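Sorting the Bed Pile: a Two-Hour Junk Drawer Reset

I love this job! You pull out every drawer, basket and coat pocket that has been collecting bits since last November, tip the lot onto the bed, and start finding things you gave up on ages ago. I did ours at the Parkdale apartment in one afternoon and I'm still pleased every time I open a drawer.

What you need

A bed with the covers pulled smooth
Shoeboxes or small bins (I used the 16 oz deli tubs for the tiniest stuff)
A marker and some scrap paper for labels
A trash bag

Step 1. Dump everything in one heap. Resist sorting as you go, or you'll be standing in the hallway reading old receipts. A bed beats the floor because your back stays happy, and you'll want to finish before bedtime, which keeps you moving.

Step 2. Pull the families out first. Tape is an easy one, so grab every roll you see. Then clothespins, then anything you'd light a candle with. Lighters go in their own tub on a high shelf, away from kids and heat.

Step 3. Look hard at the wooden pieces and the stick-on hooks. These are the ones that get tossed by mistake! Pick each one up and turn it over before you decide.
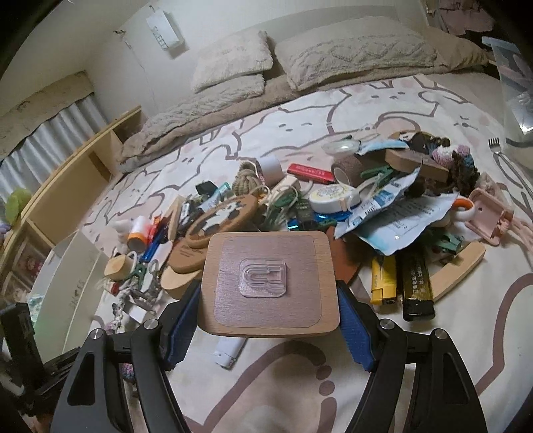 Saengthong wrote in to say that an adhesive hook is only worth keeping if the sticky side is still clean, and that a dusty one will let go of your keys in the middle of the night. Good rule, and I've added it to my own list. Mine get a fingertip test along one corner.

Step 4. Send the strays home. Mugs to the kitchen, pet toys to the pet basket, paper to the recycling once you've read it.

Step 5. Box what's left, up to 300 small things if your house is like mine, and label the short end so you can read it on the shelf. Leave 2 boxes empty for whatever turns up next week (something will, probably behind the couch).

Then make the bed and go show somebody your tape box.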